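We use cookies to remember your login and to count visits. Accept / Manage settings
932 views · 9 replies · 4 shares

Kit left on the sofa bench — basket, hooks or give up?

binholm_dad
Posted 7 July 2021

We moved to Binholm in December and the front room has a light grey bench seat pushed up against the wall. It's padded, same sort of cloth as a sofa, and it was meant for people to sit on while they put their shoes on. What it gets used for is basketball kit. My son comes in, goes upstairs to change, comes back down and drops the lot on it.

I've asked, I've nagged, I've put a basket at the other end of the hall. The basket has two umbrellas in it. Today was the usual.

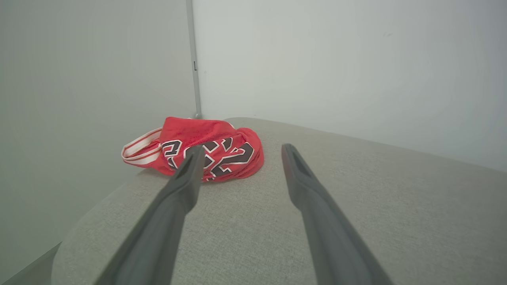

I don't mind washing it. What I mind is having to go and find it, and the seat cover doesn't come off, so I worry about marks on the pale cloth. Does anyone have a set-up that works with a teenager? I'd like to avoid drilling the wall if I can, as we rent.

grinoda
Move the basket. If it's at the other end of the hall it may as well be in the garden. Put it right beside the bench, no lid. Ours took four days to catch on.

Wilfredo Panganiban
Agree about no lid. We had a lovely one with a lid and everything was left on top of it.

I'd go further and take the bench out. A soft flat surface near a door will always collect clothes. We swapped ours for a narrow shoe rack and the problem went away.

dondell44
It didn't go away, it went to the floor, if your house is anything like mine. Keep the bench. People need somewhere to sit.

Wilfredo Panganiban
It went to the floor for a week and then it went in the wash, because he was tripping over it. I stand by the rack.

Fidel Ibarra
I coach under-14s and I'd worry less about where it lands and more about how long it stays there. Mesh shorts dry fast if they're spread out and smell terrible if they're left in a heap. Same with vests. Make the rule about time: it can go on the bench, but it's in the machine before tea.

On washing, turn anything with printed numbers inside out, wash at 30 and keep it out of the tumble dryer. The print cracks otherwise. Red wants washing on its own the first few times as well, especially if there's white on it.

binholm_dad
Thanks all. Fidel, I've been doing everything at 40 with the towels, so that may explain the state of last season's numbers. Will try 30.

Wilfredo, the bench has to stay. It came with the house.

Moved the basket next to it after reading grinoda's post. For anyone wondering what I'm dealing with, it's red kit with white in among it, and that's the bit I'm nervous about putting through together.
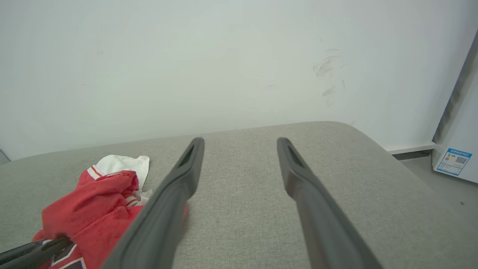 Re: Red and white in one wash

Fidel Ibarra
If the white is trim on the red there's nothing you can do except wash it cool and get it out as soon as the cycle ends. Don't leave it sitting in the drum. If the white is a separate thing, pull it out and do it with your whites.

dondell44
Colour catcher sheets. I use two for anything red.

grinoda
Not convinced by those. I've had a sheet come out pink and a white sock come out pink as well. Sorting is free.

dondell44
Then it was a bad sock. They work fine here.

binholm_dad
I'll sort them and put a sheet in too. On the seat cover, I've ordered a dark cotton throw from Văduva, the homeware shop by the station. If it gets grubby it can go in the machine. No holes in the wall, landlord happy.

Wilfredo Panganiban
He'll leave the throw on the floor with the shorts in it. Let us know.

9 replies · Share this thread (4)
Get the weekly round-up by email. Sign up / No thanks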